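Musmont Mobile Base: Set-up and Service Guide
Section 6. Simulated Apartment: First Start and Camera Check
Revised May 26, 2025

6.1 Scope

This section covers loading the apartment model, placing the Musmont base in it, and checking the forward camera before any navigation run. It applies to the Brekis simulator with the Cevov bridge installed. Set-up of the physical base is in Section 4. Arm mounting is in Section 7 and is not needed for the steps below.

The base is treated as a camera on a drive unit. With no arm loaded, no part of the robot should come into the forward view at any pan angle.

6.2 Before you start

Confirm the following:

- Section 5 has been completed and the bridge reports READY.
- The apartment model has been unpacked to the scenes folder. Do not rename the folder.
- At least 80 GB of disk space is free on the logging drive.
- No other process is using port 3459.

CAUTION: Do not connect the physical base while the simulator is open. The bridge sends the same drive commands to both, and a connected base will move.

6.3 Loading the model

1. Start the simulator from the command line, not from the desktop icon. The icon starts it without the bridge.

2. Open the scene list and choose the apartment. Loading can take up to 6 minutes the first time. Later starts use the cache.

3. When the floor appears, set Lighting to Flat. The reference views supplied with the model were made with this setting.

4. Select Spawn, then Hall A. The base is placed on the floor facing down the corridor toward the window.

5. Open the camera panel and select Forward. Leave pan and tilt at zero.

6. Compare the live view with the reference view for Hall A.

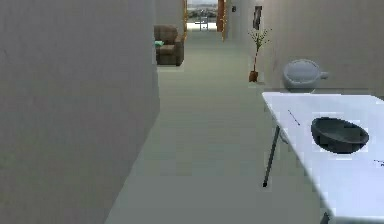

7. If the live view is turned to one side, reset the base heading with Home Heading and compare again. Do not correct heading with the pan control. A pan offset entered at this stage is saved with the camera and carries over into every later run.

8. If the view is level but the furniture is missing, the model has loaded without its object layer. Close the scene, clear the cache, and repeat from step 2.

NOTE: Small objects on tabletops belong to the object layer and are reset at each load. Furniture and wall items are fixed.

6.4 Collision margins

The table near the Hall A start point is the most common cause of a false stop. The range sensor is mounted below the height of a tabletop and reads only what is beneath it. The planner must therefore be given the table outline from the object layer.

1. In the planner panel, open Obstacles and set Source to Object Layer + Range.

2. Set Overhang to On.

3. Drive the base forward at creep speed until it is past the table. Keep a hand on the stop key.

4. Check the planner map. The tabletop must show as a solid block. Four separate dots at the leg positions mean that Overhang has not been applied.

5. If dots are shown, restart the planner. The setting is read only at start-up.

CAUTION: A margin file tuned with Overhang off must not be copied to the physical base. It will route the base under tables, and any mast-mounted part will strike the edge.

6.5 Doorway check

The second check confirms that the planner can find an opening where the walls on each side are close in color to one another. It also shows whether the depth image is aligned with the color image.

1. Select Spawn, then Hall B. Wait for the bridge to report READY again before sending any command.

2. In the camera panel, leave Forward selected and turn on Edge Overlay.

3. Check that the overlay follows both upright sides of the doorway. A line that stands clear of the molding points to a depth offset. Go to 6.6.

4. Check the wall corner to the right of the doorway. The overlay should follow the line where the wall meets the floor and turn with it at the corner.

5. Turn Edge Overlay off and save the view as the baseline for this installation. 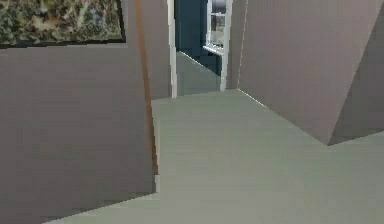
Figure 6-2. Hall B, forward camera, Edge Overlay off. Doorway to the adjoining room, with the wall corner at right.

NOTE: Faint bands on the walls and floor come from the low render resolution. They do not affect the depth image and need no adjustment.

6. Send the base to the goal point Threshold B. It should stop with its front edge short of the doorway and report GOAL.

7. Send it through the opening and back. Two clean passes are required. If the base stops part way, read the fault code before clearing it, as the code is not kept in the log.

6.6 Faults

Fault 1569: Depth and color images out of step. Stop the run, close the camera panel, and open it again. If the fault returns, set both streams to the same frame rate in the bridge settings.

BRIDGE LOST: The port has been closed or taken by another process. Exit the simulator fully before restarting. Reloading the scene alone does not reopen the port.

NO FLOOR: The base was spawned before the model finished loading. Select Spawn again.

HEADING DRIFT: Zero the wheel counters from the drive panel. On installations updated since March, this is done automatically at each spawn, and a repeated warning should be reported to Zabala support with the run log attached.

6.7 Saving the set-up

1. Stop the base and wait for the drive state to read IDLE.

2. Select Save Profile. Use a new name for each installation. Profiles saved under an existing name are overwritten without a prompt.

3. Copy the profile and the Hall B baseline view to the service folder.

4. Exit the simulator before going on to Section 7.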